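Chege Gallery, Maturport
Learning Pages for Young Visitors, Ages 7 to 13

What Is an Art Print?

Visitors to the Chege Gallery often stop in front of a picture and ask whether it is "the real one." With a painting, the answer is usually simple. The artist put the paint on the canvas, and there is one canvas. With a print, the answer takes a little longer to explain. The gallery looks after 1,159 prints, and these pages have been written to help young visitors understand how they were made and how to look at them.

One picture, many copies

A print is a picture that has been moved from one surface to another. The artist prepares a first surface, such as a block of wood or a sheet of metal. Ink is put on that surface and paper is pressed against it. When the paper is lifted away, the picture is on the paper. The artist can then add more ink and do it again.

You may have done something similar with a rubber stamp. The stamp is the first surface, the ink pad supplies the ink, and every mark you make on the page is a print.

Because the picture is pressed onto the paper, it usually comes out backward. If the artist carves a dog that looks to the left, the printed dog will look to the right. Words are harder still. An artist who wants the word CAT to appear in a print must carve the word in reverse. Some very old prints contain letters that face the wrong way, and the person who carved them probably forgot the rule.

Four ways to make a print

Relief printing

In relief printing, the artist cuts away the parts of the block that should stay blank. The parts that are left standing up are the parts that will print. Wood has been used for many hundreds of years. Linoleum, a smooth material also used to cover floors, is softer and easier to cut, so many schools use it.

Ink is rolled over the top with a roller. The ink touches only the raised parts. The paper goes on next, and the artist rubs the back of it by hand or puts everything through a press.

Relief prints often have strong, bold shapes. If you look closely at the blank areas, you may find thin stray lines where the cutting tool left a small ridge behind. Many artists leave these lines in the picture on purpose.

Etching and engraving

These two methods work in the opposite way. The artist makes thin lines in a sheet of metal, and the ink sits down inside the lines. The top of the metal is then wiped clean. Damp paper is placed on the metal, and a heavy press pushes the paper down into the lines, where it picks up the ink.

In engraving, the lines are cut with a sharp tool. In etching, they are made with acid, which eats slowly into the metal. Acid is dangerous and is used only by trained adults in a room with good fresh air.

An etching usually has a dent around the picture where the edge of the metal pressed into the paper. Printers call this dent the plate mark. It can help you tell an etching from a copy made on an ordinary office machine.

Lithography

The word lithography comes from two Greek words that mean "stone" and "writing." The artist draws on a flat, smooth stone with a greasy crayon. The stone is treated so that the drawing will hold ink, and then it is made wet. Oil and water do not mix, so the oily ink sticks to the greasy drawing and stays off the wet stone.

Lithographs can look very much like crayon or pencil drawings. Many large posters were once made in this way.

Screen printing

For a screen print, a piece of fine mesh is stretched tightly over a frame. Part of the mesh is blocked so that ink cannot pass through it. The printer pulls ink across the mesh with a flat rubber blade, and the ink goes through wherever the mesh is open. The pictures on many T-shirts are made by the same method.

Each color normally needs its own screen. A print with 7 colors may need 7 screens, and every one of them has to line up with the others. Lining up the colors is called registration. When registration goes wrong, you can see a thin white gap or a dark strip where two colors should meet neatly.

What about prints made by computers?

Many of the pictures sold in shops today are printed from a computer file. The artist may paint a picture by hand and then have it scanned or photographed with great care. A printer with very small nozzles sprays tiny drops of ink onto paper or canvas. Other artists draw on a tablet from the beginning, and in that case there is no painting at all until the first print is made.

People sometimes ask whether such a picture should count as art. The gallery does include digital prints in its collection. When the staff choose one, they want to know whether the artist checked the colors and approved the result. They also ask what kind of ink and paper were used, as some inks fade much faster than others.

The numbers in the corner

Look at the white border under the picture. On many prints you will find a small number written in pencil. It may look like a fraction, for example 13/500.

The second number tells you how many prints were made in the whole group. The group is called an edition. In this case there are 500 prints in the edition. The first number tells you which one you are looking at, so this is number 13.

A lower number does not mean a better picture. The prints are often numbered after they have all dried, and they may have been mixed up by then. Number 13 might have come off the press long after number 200.

When an edition is limited, the artist promises not to make any more once the full number has been reached. To keep that promise, some artists scratch a line across the block or plate so that it cannot be used again. An open edition has no limit. More copies can be printed for as long as people wish to buy them, and for that reason open edition prints usually cost less.

You may also see the letters A.P., which stand for artist's proof. These are a few extra prints that the artist keeps. The artist's name is normally written in pencil as well, on the right-hand side. Pencil is used because it does not fade easily and is difficult for a machine to copy.

Paper, mats and frames

Paper for prints is chosen with care. Ordinary newspaper turns yellow and brittle after a short time, and this happens because of acid left in the wood from which it is made. Good print paper is often made of cotton and contains no acid. It feels thick and soft, rather like cloth.

Inside the frame, you will often see a wide border of card around the picture. In the United States this is called a mat. It makes a calm space around the picture, and it also has a practical job. The mat keeps the paper from touching the glass. If the paper and glass touch, small drops of moisture can be trapped between them and cause stains.

Sunlight is harmful to prints. The lights in the Cekon Room are kept low for this reason, and the blinds stay down from 11 in the morning until closing. Your eyes will need a minute to get used to the room. After that you should be able to see the colors well.

If you have a print at home, you can help to look after it by following these rules.

Hang it on a wall that does not get direct sun.
Keep it out of the bathroom and away from the stove.
Hold the frame with both hands, one on each side.
Ask an adult before cleaning the glass. Cleaner should be sprayed on the cloth and never on the frame.
Do not use sticky tape on the front or back of the paper.

Make your own print

You will need a clean foam food tray, a blunt pencil, washable paint, a small sponge or roller, and some plain paper. Please ask an adult to cut the curved sides off the tray so that you have a flat piece of foam.

Draw a simple picture on the foam with the pencil. Press firmly enough to make a groove, but do not push through to the other side. Spread a thin layer of paint over the foam. Lay a sheet of paper on top and rub it gently with the palm of your hand, starting in the middle. Lift the paper by one corner and leave it to dry on a flat surface.

Your lines will be white, as the paint stays on top of the foam and does not fill the grooves. If the lines have disappeared, there was too much paint. Wipe the foam and try a thinner layer. When you have made all the prints you want, number each one in pencil and sign your name.

Words to know

Edition: all the prints made from the same picture as one group.
Mat: the card border between a picture and its frame.
Mesh: a material with many tiny holes, like a net.
Plate: the sheet of metal that carries the picture in an etching or engraving.
Press: a machine that pushes paper and ink together.
Proof: a test print or extra print.
Registration: lining up the colors so that they meet in the right places.

Seeing prints being made

The Prokar Workshop stands next to the gallery and is open to school groups from September. Young visitors may watch a print being pulled on the large press and may handle samples of different papers. Aprons are supplied. Long hair must be tied back, and sleeves should be rolled above the elbow before anyone goes near the inking table.

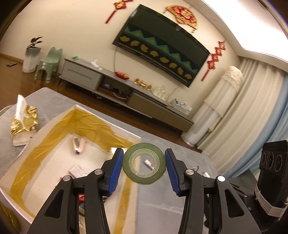

Groups are asked to arrive at the side entrance by 10 in the morning. Prints made during a visit need time to dry, and they are sent on to the school in a flat folder with each child's name on the back.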